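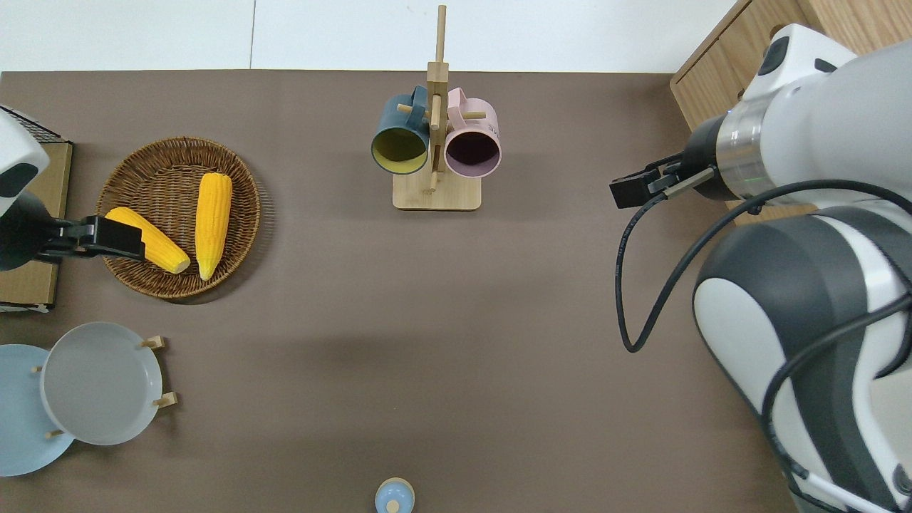
Table (furniture)

A table is a piece of furniture with a flat top, held up by legs, a pedestal or a frame. Used for eating, writing, games, handwork. Tabletop = the working surface only, often sold seperately from the base.

Parts

Top, apron, legs, stretchers. The apron (also skirt or rail) runs under the top and keeps the legs square. Not all tables have one. Drop-leaf types have a hinged flap at one or both ends. Trestle tables: 2 trestles and a long beam, come apart for moving.

Finishes

Oil, wax, varnish, paint. Brown stains are the most common in homes, mainly medium shades. Oil needs to be redone now and then. Varnish lasts longer but is hard to patch, scratches show up pale.

Regional types

The Usevdale table has three legs and a round top. Made for uneven stone floors, three legs don't rock. Older ones are 26 inches high, lower than modern dining tables. A parish list from Usevdale names 234 of them, most in farm kitchens. The Omier table is long and narrow with a bench fixed to one side. Still made in Omier and in the villages up the Tan river, sold at the November fair.

Trade

Trakanar, a furniture works in Omier, made both types in more than 3 sizes. Flat-packed versions came later, legs bolted on at home. Collectors pay less for these. Originals have pegged joints and no metal hardware, altough repairs with screws are common.

See also

Bench
Desk
Trestle
Workbench

Last edited 2019-01-04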